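Gripper stays open on power-up, then snaps shut on its own (candy sorting arm)
Bench Robotics Forum > Faults and Fixes 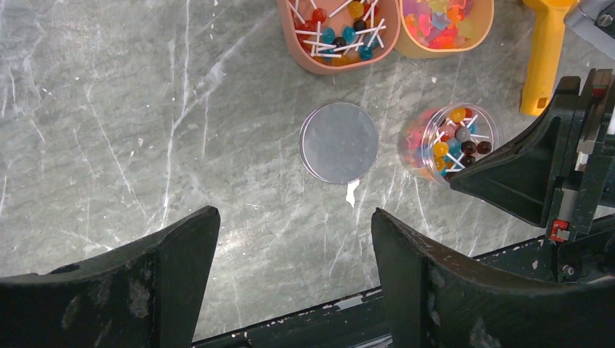
First post
pala_tinkerer wrote:

G'day all! Loving this build so far, best fun I've had in the shed in years, but I've hit a nasty one and I'd like more eyes on it.

The job is moving lollies between containers. Arm is a Farías kit, servo board is a Billeck, camera on the wrist. It'll run for ages beautifully, then go to the lid, open up, hover, and stop dead. No error in the log. Then anywhere up to 3 minutes later the fingers slam shut at full speed with no command sent. Last night I had my hand under there to move the lid. Missed my thumb by a whisker!

Position readout sits at 514 while it's hung, then jumps straight to 818 when it closes. Nothing in between. Same numbers every time.

Reply 1
gunov_fan wrote:

Oh this is a good one! First up, please put a kill switch on the servo supply before you do anything else. A proper mushroom button you can whack with your elbow.

Second, 514 to 818 with nothing between smells like a stale target. The board loses comms, holds the last position, and when the link comes back it goes straight to whatever was queued. What's your watchdog set to?

Reply 2
pala_tinkerer wrote:

Watchdog is 500 ms. Should have dropped torque well before that, shouldn't it?

Reply 3
shedlight wrote:

Don't reckon it's software. Look at how the cables run down that bracket next to the fingers. Every wrist rotation flexes them at the same spot. I had a Gunov arm do exactly this and it was a cracked conductor in the signal lead, still looked perfect from the outside. Wiggle test it with the torque limit turned right down.

Also those fingers have had a hard life, mate. Scratches all over. Have they been hitting the stone?

Reply 4
pala_tinkerer wrote:

Ha, yes, they've met the benchtop a few times. Early days of calibration!

Reply 5
gunov_fan wrote:

Disagree with shedlight, a broken signal lead gives you jitter, and you'd see rubbish values in the log. Two clean numbers says queue to me. On the Billeck the watchdog only covers the motion loop unless you tick the box for the gripper channel as well. It's off by default on mine.

Reply 6
shedlight wrote:

Could be both. The lead drops out, the queue does the slamming. Fixing the queue still leaves you with a crook lead.

Reply 7
pala_tinkerer wrote:

Righto, you two are legends. Box was unticked! Ticked it, fitted the button, then did the wiggle test and the link dropped when I bent the lead near the second bracket. Fingers went limp this time, no slam. So I owe you both a beer. New lead is ordered and the arm is staying unplugged until it's in. Anyone got a favourite flexible cable for a wrist joint?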